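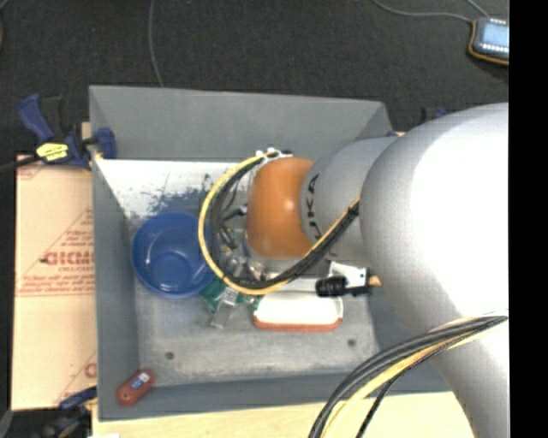 ## Notes: comparing the two grippers (15 min)

**Start.** Thank Hanne Nørgaard for the slot. Say what we tested: same KUKA arm, same grey bin, two grippers. Only the gripper and its mounting changed between runs.

**The numbers**

- 300 picks with each gripper, mixed household items.
- The Estell dropped or missed 49. The Stestitz dropped or missed 185.
- Most of the difference came from bowls and thin-walled containers. Pause here — people will want to write this down.

**Cables.** Spend a minute on this. A loop outside the wrist is easy to rig but it sweeps low when the arm turns. Saulius moved the anchor point twice. We lost most of a morning in March to one snag.

**Bin walls.** Sloping sides let small items rest at an angle. The Estell fingers coped. With the Stestitz we had to slow the approach.

**What we didn't test**

- Wet items
- Anything in a bag
- A second camera (Mulugeta has one on order)

**If asked about cost:** send them to Dace Kalniņš — don't guess.

**If asked about clamping the bin:** yes, always. Bar clamps are fine.

Last slide is the contact page. Leave it up during questions.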